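Bramwell Evening Classes: Putting a Room Back in Order
Handout 7: Soft Seats and the Things That Land on Them

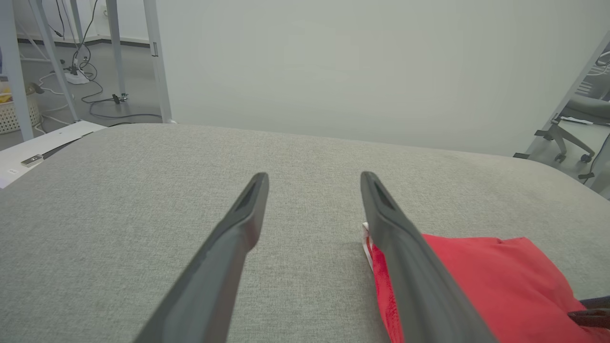 Terence Garside wrote on last week's feedback sheet that a cushion with something red left on it is still a perfectly good cushion, and could we please get on to wardrobes. Wardrobes are Handout 9. Until then, Terence, we are doing seats.

1. The landing place
Any padded surface at knee height will be used as a shelf. A large pale grey one is used as a shelf more than most, as it goes with everything, including whatever you were carrying when you came in. Fabric things are the worst offenders. A book on a cushion looks lost. A bit of red cloth looks as though it might have been put there on purpose by someone with taste, so it stays until Christmas.

Rule for this course: if it has a label showing, it has not been put away. Read the label while you are there. You will need it for Section 3.

2. Fold, hang or move on
Pick the item up. (Phyllis Lockwood asked whether this step could be skipped. No.) Clothes go to the bedroom, bags to a hook, and straps are tucked in before the bag is hung. A folded item left on the seat counts as an item left on the seat. We lost most of the June session to this point and I do not intend to reopen it.

3. The seat itself
Woven grey upholstery with a fleck in it is sold as forgiving. It forgives crumbs by hiding them. Brush along the weave, then across, then run your hand round the curved edge where the fluff gathers. Check the care label before anything damp goes near it. Those who went straight in with the sponge at home know who they are, and Alfie Blackburn has kindly agreed not to bring his in again.

4. While you are down there
Once you are kneeling you will see the floor, and on it the cables. Black ones in a tangle, a white power strip, and a plug at the end of a lead which may or may not belong to anything you still own. Trace one cable at a time from the strip outwards. Untangle first, coil second. Label both ends if you have the patience.

Short leads with a USB end do not live on the tabletop, however white and inviting it is. Give them a pouch or a drawer.

5. Baskets
A white woven basket is allowed. One basket, one sort of thing. If you have to dig for it, the basket is full.

For next time
Clear one seat at home and keep it clear for 7 days. Write down what lands on it and when. Bring the list, and leave the cushion where it is.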